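In defence of the plain wall

Mansa Baidoo

When we moved into the flat on Grudar Street I gave myself until August to fill the walls. I had 27 prints in a box and a tin of nails, and everyone who came for tea asked, very kindly, when I'd be getting on with it.

Well, I never did, and I've grown rather fond of the result! A room with not much on the walls lets you hear your own thoughts (and the neighbour's radio, but I'll forgive that). We're forever being told a home must show our personality, and I do wonder whether mine needs showing before breakfast. Pale grey suits me nicely, thank you, in all its small changes of shade.

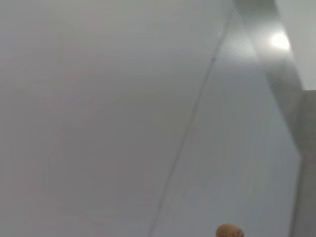
Aba Eshun wrote to me that she'd go mad within a week, and that her grandmother's plates would stay up over the stove as long as she lived there. I do see her point, and they're lovely plates. The prints are still in their box, under the bed, and she's welcome to a few.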